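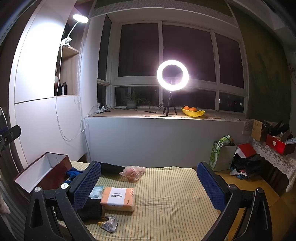 The clearing of small belongings from shared and single rooms is the part of the moving-out procedure that receives the least attention in our guidance, and it is the part I have been asked to address. Furniture and bedding are covered by the inventory. What the inventory leaves out is the handful of things that collect on a flat surface in the evening. The slide has a typical mixture: a packaged item with its printed label, a snack wrapper, a thin plastic bag with something pink inside, and a dark red box standing open with a blue cloth hanging over its corner. Staff will recognise the difficulty at once. Rubbish and possessions lie side by side, and the box that might hold them is being used as a rail.

[Pause. Ask those from Gunitz and Brisell whether their rooms have a fixed storage box.]

Background, to be kept short. The Wikmont residences have 1,044 rooms let on short agreements. In April the accommodation office reviewed 200 of the lost property forms, and most of the entries concerned items small enough to be held in one hand – gloves, chargers, folding umbrellas, toiletries. Few were of any value. All of them had to be bagged, labelled, stored and, where an address was known, posted.

The revised procedure was issued on 6 July 2020 and has 4 steps. Please refer to the handout and do not read them out in full.

Step one is to bring everything to a single surface. The resident chooses it, and a bed or a low table will do. Nothing is sorted at this point. Cupboards, hooks and the backs of doors are emptied on to the same place.

Step two is to take away what is plainly waste. Empty wrappers go first. Sealed food is treated as the resident's property until the resident says otherwise. Colleagues at Kushnir asked that this be stated in writing, and it now appears on page 3.

Step three is to group by use. Gloves, scarves and umbrellas form the outdoor group. Tissues, cotton wool, small bottles and the like form the washing group. Clear bags are preferred for both, as the contents can be checked without opening them. Single gloves are put with the outdoor group and are not thrown away.

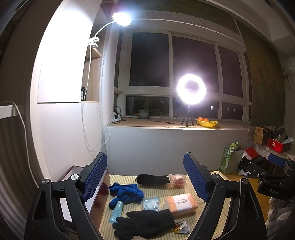 Step four is packing, and it should be done in the resident's presence wherever possible. Soft things line the box. Bottles are closed firmly, placed upright and kept apart from paper goods. Long items such as umbrellas are laid along the side, dry and fastened. The lid is closed only when the windowsill has been looked at, because windowsills account for a good many of the forms mentioned earlier.

[If time is short, omit the next paragraph.]

Brisell tried a printed list fixed inside the wardrobe door. Residents did not object to it, but few had read it. The same wording on a card placed on the bed on the last evening was used more often, and the card has been adopted at Gunitz as well. Further copies may be ordered from the Wikmont stores in the usual way.

Points likely to be raised in discussion:

Evening inspections. Rooms may be visited after dark by appointment only, with the main light on. Lamps belonging to the resident are not to be moved.

Fresh fruit. It may be left for the resident until the keys are returned, after which it is disposed of.

Items with labels in other languages. Staff should ask the resident what the item is. Guessing from the packaging has led to mistakes, and a packet placed in the wrong group is seldom found again on arrival.

Boxes. One box is supplied for each room. Requests for a second go to the site office.

[Handouts are on the table by the door. Forms to be returned to Kushnir.]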